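About Our Work

Posted 5th February by Nhi Dương

Print this page | E-mail this page

The Stino group at Skilesdale tests claims about robot grasping. We started because we kept reading that a policy trained in simulation was "ready for transfer," and we couldn't work out what the writers had checked before saying so.

Our method is dull. We take a trained policy, put it in a rendered room, give it a table of objects it has not met, and run 184 trials. Then we change one thing, such as the light, the table or the clutter, and run them all again. Tùng Hầu wrote the first version in August. Sang Quách has rewritten most of it.

A policy that looks fine on a bare table can fall apart once other items are lying around. We don't trust a success rate that comes without the object list. We don't much trust ours either – a simulated contact is a guess about friction, and simulated shadows can be crude.
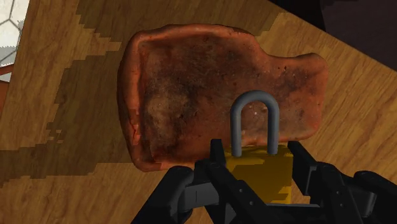
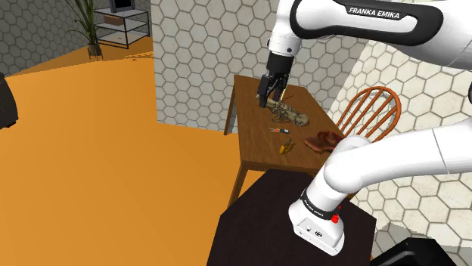 Simulated tabletop trials: gripper on a padlock, first picture; the arm and its table, second picture.

The result we get asked about most is the Phan comparison. Nghĩa Võ ran 4 policies through the same object set, and the one with the best published score came last when we scored a grasp only after the object had been held for 30 steps. With the usual rule, which counts any closed finger contact, it came first. We think the usual rule is too generous. Tuấn Âu thinks 30 steps is too strict for thin handles, and he may be right. Both scores are in our tables.

We have not shown that any of this predicts what a real arm will do. Bostus, who pay for part of the work, would like us to say it does. So far we have 50 matched trials on hardware, and the agreement is weaker than we hoped. We are running more before we put a number on it.

We will test other groups' policies if they send the weights and let us publish what we find. Several have declined the second part.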